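Two weeks into comparing grippers for tote handling. Short thread of notes, mostly for people doing the same job.

Two sets under test: the Hendia fingers, which are wide and stiff, and the Cudis ones, narrower with a softer pad. Same arm and same Kettani controller for both.

The task is dull on purpose. Grab a blue tote by the rim, lift it off the rack, set it down, repeat. 100 cycles per set, then swap.

Floor view first, then two from the wrist camera.

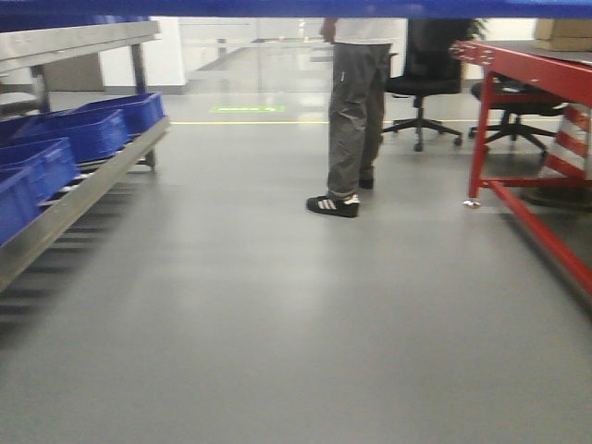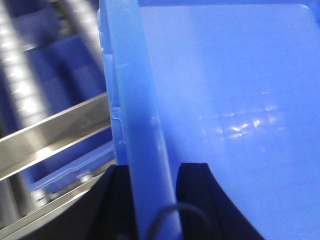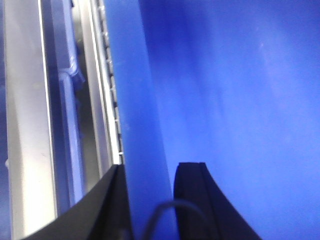

Cudis dropped 13 out of 100. Hendia dropped 2. Most of the Cudis drops came when the approach was a few degrees off and only one pad got a proper hold on the rim.

The Cudis pads are kinder to the plastic though. Hendia leaves a faint scuff at higher force. I backed it down and the scuffing mostly stopped, no change in drops.

Wrist camera: exposure is the weak point. Glare on glossy plastic confuses the rim detector more than motion blur does. Locking exposure helped. Auto hunts every time the light changes.

Controller latency with the camera stream on is about 400 ms from image to finger command. Too slow for correcting mid-grasp, fine if you look, stop, then close.

Zulier has a controller that is supposed to be faster. We have one on loan in May and I'll run the same cycles on it.

For now Hendia stays on the arm. Will post the force settings once I've cleaned up the spreadsheet.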